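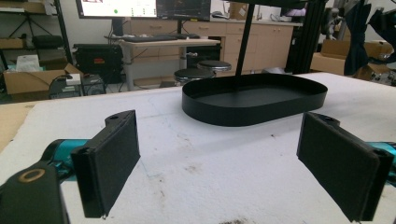

Farnari rules

Farnari rules are a set of regional rules for stand-up grappling, used mostly in small club shows and one-day tournaments. No ground fighting, no strikes. A match is won by throw, by forcing the opponent out of the ring, or on points. The name comes from the Farnari gym, where the first written version was put up on the wall next to the scales. Later versions were kept by the Lindgren league, which still prints the rulebook most clubs use.

The style is often lumped in with jacket wrestling. Partly right. A jacket is worn, but sleeve grips below the elbow are a foul, and this changes the game a lot.

Origins

The gym started as a judo club and taught belt wrestling on the side. Members of the two classes wanted to compete against each other and could not agree on what counted. Judo people wanted pins, belt people wanted neither pins nor leg grabs. Teodoro Tiongson, then the head coach, wrote a single page that took out both. That page is usually called the wall sheet. The original is lost; copies differ in small ways, mainly on whether a knee touching the mat ends the exchange or only pauses it.

First matches under the wall sheet were held inside the club, in August, after regular practice. Visitors from Flemance came the next summer and took the rules home with them. Flemance clubs added the out-of-ring win, which Tiongson opposed at first and then adopted.

Ring and equipment

Round mat, flat, with a painted or taped edge. A warning band in a second color runs inside the edge. No ropes. Most clubs tape the circle onto ordinary gym mats, and the rulebook allows this as long as the seams are covered.

Fighters wear a short jacket with a stitched belt, shorts, and bare feet. The belt is sewn to the jacket at the back so it can't ride up. Soft wrestling shoes were legal in early versions and are now banned everywhere except Clernano, where the local rules still permit them. Mouthguards are required. Knee sleeves are fine if there is no plastic or metal in them. Finger tape is limited to one layer, checked by the mat official before the fighter steps up.

Match format

A standard match is 2 rounds of 3 minutes, with 60 seconds rest between. Clock stops for out-of-ring, injuries and jacket adjustments. If the score is level at the end, an extra round is fought with no time limit and the first score of any kind wins it.

Both fighters begin at the center with a fixed grip, one hand on the belt and one on the upper jacket. The referee checks the grips and calls the start. Once the match is live the grips can be changed freely, within the foul rules. After every score they return to the center and the fixed grip again.

Scoring

Clean throw – opponent lands on the back or both shoulders, thrower in control. Ends the match.

Partial throw – opponent lands on the side, hip or seat. Two points.

Forced step – opponent puts a whole foot outside the edge. One point. Three forced steps in the same round end the match.

Knee touch – no points, restart at the center. Flemance clubs give a point for this, which is the most common source of arguements at mixed events.

If both fighters land together the referee looks for who started the action. When that's unclear, no score. Throws that begin inside the ring and finish outside it count in full, provided the thrower had at least one foot in when the opponent left the mat.

Fouls

Gripping the sleeve below the elbow
Gripping the fingers or hair
Grabbing the leg with either hand
Dropping to the mat to avoid a throw
Backing into the warning band and staying there
Any lock on the elbow, wrist or neck

First foul is a spoken warning, second gives a point to the opponent, third is a loss. Neck locks skip the steps and lose the match right away. Stalling is judged loosely and varies from one referee to another. The Lindgren rulebook says only that a fighter "must be seen to try."

Technique

With leg grabs gone and the low sleeve off limits, most attacks come from the belt. Hip throws and lifting throws are the bread and butter. Foot sweeps score less than in judo, as the tight opening grip keeps the bodies close and there's not much room to swing the leg. Inner leg hooks do well, especially against taller fighters.

The out-of-ring win created a pushing style, strong in Flemance, where the fighter drives forward with the head on the opponent's chest and waits for them to push back. When they do, he turns and throws. Tane Whitelaw is the name most tied to this approach. He came from a rugby background, joined late, and won mainly on forced steps in his first seasons before adding a turning hip throw off the same drive. Opponents learned to circle along the warning band, and circling practice is now a normal part of training at most clubs.

Lighter fighters tend to work from an over-the-back belt grip. Risky, since it opens the side to a counter lift, but legal and quick to score.

Weight classes

Early shows had none. The league now runs light, middle, heavy and open, with the exact limits set by the host club and posted ahead of the event. Weigh-in is normally on Friday evening for a show the next day. Missing weight moves the fighter up a class, no fine. The open class has no upper or lower limit and is usually last on the card.

Women's matches use the same rules and ring. Junior matches drop the clean throw finish and count it as points instead, and neck contact of any kind is stopped.

Officials

One referee on the mat, a timekeeper, and a table judge who keeps score and can call the referee over. The table judge can't change a call but can ask for it to be looked at again. Video is not used. Referees are approved by the Lindgren league after a season of working junior matches.

Variants

Clernano rules allow shoes and use a square mat with cut corners. The forced step is scored the same way but the three-step finish is missing, so matches run longer and more of them go to the extra round.

Team Farnari is a relay format. The winner stays on, the loser is replaced by the next teammate, and the side that runs out of fighters first loses. Popular as a closing event at club shows. Rest time between opponents is teh same as between rounds.

See also

Belt wrestling
Jacket wrestling
Judo
Sumo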